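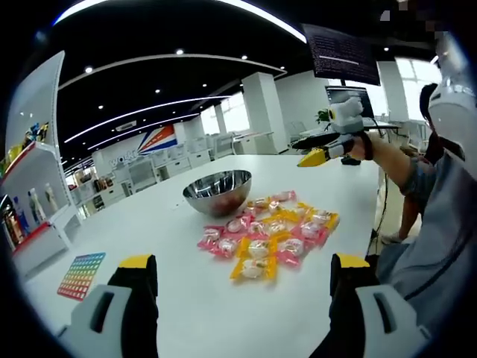

Skosik 3: what changes in the planner

Skosik 3 went out to all Risonbridge sites on July 21, 2019. Most of the work in this release is in grasp planning for small wrapped goods, with a smaller set of changes to the replay tool. If you only use the conveyor module, nothing here affects you and you can update whenever it suits.

The old planner treated a wrapped lolly as a rigid block. It fitted a box to the depth points, picked the narrow axis and closed. That works for cartons. With a twist wrapper, the fitted box includes the twisted ends, so the planner often chose a grip across the twist and the fingers closed on film with nothing inside it. Shiny wrappers made it worse, as the depth map has holes wherever the light bounces off.

The new planner separates the body of the item from the loose film before it proposes a grip. It uses colour as well as depth to find the edge of the body, and fills small depth holes from the neighbouring pixels. Large holes are left alone and lower the confidence score. Anything under the threshold is skipped and looked at again on the next pass.

Guðlaug Blöndal, who wrote the segmentation step, tuned it on 1211 demonstrations recorded with hand-held grippers and kept 111 back for testing. The recordings are of sweets and snacks on a white table with a steel mixing bowl, which gives the software glossy film and a curved mirror in the same view. Reflections in the bowl were being picked up as separate items in the May build. They are now masked once the rim has been found.

Two operators, one table

Demonstrations can now be recorded with more than one gripper working in the same space. Each gripper keeps its own clock and its own track, and Skosik lines the tracks up afterwards. Previously the second gripper was treated as an obstacle and the planner learned to stay away from it, to the point where it wouldn't reach for anything on that side of the bowl.

The second gripper and the arm holding it are now labelled as a moving agent. The planner still keeps its distance from them, but the space is released as soon as they leave it. Afonso Prata has added a setting for the clearance, called agent_margin, and the default suits most benches. If your operators work close together, lower it a little at a time and replay a few sessions before you save the change.
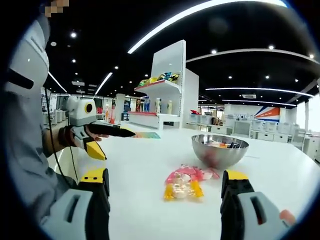 Replay tool

Replay now shows the rejected grips as well as the chosen one. Press G to cycle through them. The score is broken into its parts, so you can see whether a grip was turned down for reach, clearance or confidence. You can also scrub two tracks together, and the offset between their clocks is printed in the corner.

Known problems

Clear film with no printing is still unreliable. Please keep using the suction head for those lines.

The bowl mask assumes one bowl. With two in view, the second one is ignored and its reflections will come back.

Sessions recorded before version 2 need to be converted before they will open. The Trelldale archive, 1730 sessions in all, has been done and is on the Godoy server under the usual path. Other sites should run the convert script themselves, and keep the originals until the new files have been checked.

Send bug reports to Afonso with the session file attached. A screenshot of the replay window doesn't carry the scores.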